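TEXTILES 251: Woven Pattern and Structure
Week 7 handout - Checks, plaids and tartans
Tustwood campus, textile studio

Read this before the studio session. Bring your sample notebook, graph paper and coloured pencils.

1. Terms

A check is any pattern of squares made by crossing stripes. Gingham is the simplest kind: one colour and white, in equal bands. A plaid uses bands of different widths and usually more than two colours. Tartan is a plaid with a set repeat called the sett. In Canadian shops the words plaid and tartan are used loosely, so check the draft before you label a sample.

The ground is the colour that covers the most area. Fine lines laid over it are called overchecks. An overcheck can be a single line or a group of lines close together.

2. Reading a sett

Start at one edge of the repeat and count the threads of each colour until the order either reverses or starts again. If it reverses, the sett is symmetrical and the turning points are called pivots. Pivot counts are written in bold in most drafts. If it starts again without reversing, the sett is asymmetrical. Count the warp first, then the weft - they are often the same, but not always.
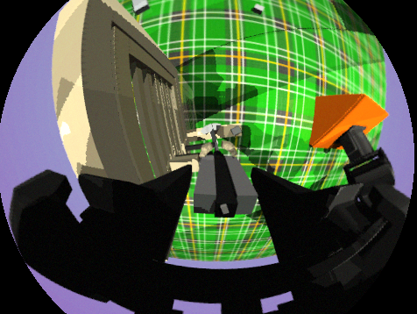 Fig. 2. Green ground with white, yellow and grey-brown crossing bands. The straight pattern appears as curves.

3. Colour where bands cross

In a balanced twill, warp and weft show in equal amounts. A green warp crossed by a white weft gives a paler green at a distance. Where green crosses green the colour is solid. A sett with four colours can give up to ten shades: four solid and six mixed. Printed plaids can imitate this, but the mixed squares are sometimes left out, so look closely at the crossings.

4. Studio exercise

Choose one swatch from the Urkutley box or the Condori box. Write out the thread count in both directions, mark the pivots, and draw 2 full repeats on graph paper at actual size. Shade the crossings.

Hand in your drawing on Sat 21 May at the start of the session. Spare graph paper is in room 631.

Reading: course pack, section on twill drafts.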